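The toy shelf had got to the point where I couldn't open the cupboard under it without a ball rolling out and disappearing beneath the couch. So on Wednesday, while the little one was at kinder, I made a big pot of tea and tipped the whole lot onto the rug. What a mess! Half of it I'd forgotten we owned, and a fair bit of it was sticky (I didn't investigate).

My friend Asabe swears by the tray method, which she picked up when her twins were small. You pick one tray, you fill it with toys, and whatever doesn't fit goes into a tub in the garage until the next swap. Five weeks later you bring the tub back in and everyone acts like it's Christmas. I'd always thought it sounded a bit strict, but I was desperate, so out came the old metal tray I used to do roast spuds on.

I put the green cloth down on the table first, mostly to stop things bouncing off onto the tiles — our globe ball has had a hard life already. Then it was a matter of choosing. The panda was always going to make the cut. So was the little yellow figure, who has been through the bath, the sandpit and the dog's bed and still looks quite cheerful about it.

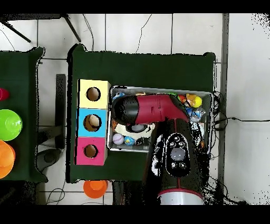 How often should you swap the toys over?
Every few weeks suits most kids, but go by yours: if they've stopped reaching for things, get the tub out.

The cardboard sorter stays out all the time at our place. It's the three-box stack in yellow, blue and pink with a round hole in each box, and it's easily the best thing we have for a rainy arvo. We started out posting balls into any old box, then moved on to "blue one in the blue box", with plenty of arguing over what counts as blue. Some days the game is just shoving something in and yelling "gone!" and I'm fine with that too.

I did find one catch with the tray. Small balls love to hide under bigger toys, so pack-up takes longer than you'd reckon, especially when your helper keeps taking things back out again. We've settled on balls first, soft toys last, and a biscuit for whoever's still at the table at the end. Usually me.

The garage tub is full to the lid now and I haven't even started on the puzzles. There are 48 loose pieces in a bread bag and I have no idea which box they belong to.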